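Frequently asked questions about the Granström case and this site

Last updated Dec 13, 2020

I get a lot of email about this (hello, and thank you!), and many of you ask the same things, so I've put my answers in one place. If you're brand new, start at the top. If you've read every post since the beginning, skip to the part about the phone.

What is the Granström case?

The Granström is a small sailboat that was found drifting off the coast with its sails down and its cabin light on. The owner, a retired accountant who lived alone, has not been seen since. I don't use his name on this site. His family asked me not to, and I'm happy to stick to that even though it has been printed elsewhere.

Are you a journalist or a detective?

Neither! I used to do the books for a boatyard, and I got hooked on this one when the harbor log was released. I read documents at my kitchen table, I write up what they say, and I try to be clear when I'm only guessing.

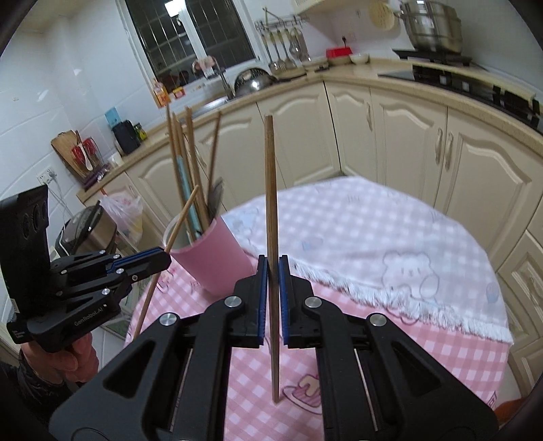
How long are the files, and have you read all of them?

The public release runs to 1,261 pages. I've read 631 of them properly, meaning with notes, and I've skimmed a good part of the rest. A lot of it is tide tables and fuel receipts, so please don't picture anything too glamorous. The witness statements are the best part and I'd begin there if you want to read along.

Did his phone really come back on?

It connected to a network once, two days after the boat was found. That much is in the file. What isn't in the file is where it was at the time, and I've seen at least three different towns named with great confidence on message boards. The phone company only handed over the time of the connection. Until there's a location on paper I'm leaving it alone.

What do Rasico and Ultton have to do with it?

Rasico is the salvage firm that towed the boat in. Ultton is the company that had hired him for some part-time bookkeeping that June. People love the Ultton angle - I did too for a while - but the only records I've found are two invoices and a polite email about parking. If there's more, I haven't seen it.

Why did you take down the post about the life jacket?

I got it wrong. I said the life jacket was missing from its locker, and a reader pointed out that it's listed in the inventory under a different heading. The corrected version is back up, with my mistake left in at the top so you can see what changed.

Can I send you a tip?

Sure, but if you think you saw him or know something firsthand, go to the police before you write to me. I can't do anything with it that they can't do better. For everything else (typos, page numbers, a better reading of somebody's awful handwriting) use the contact form. I'm slow in the evenings but I do answer.

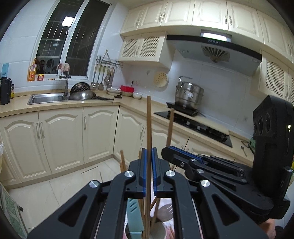
In the kitchen, chopstick upright.

Do you make money from this?

No. There are no ads, and I turned down an offer to make it into a podcast. Hosting is through Trilto and costs me $50 a year, which I can manage. If you feel like giving, please pick your local sea rescue service instead.

Can I quote your posts?

Go ahead, as long as you link back and don't turn my "maybe" into a "definitely." That has happened twice now and it was a headache both times.

When is the next post coming?

I'm working through the harbor log again, this time next to the weather reports, and it's taking longer than I'd hoped. Sign up for the email list and you'll get it as soon as it's up.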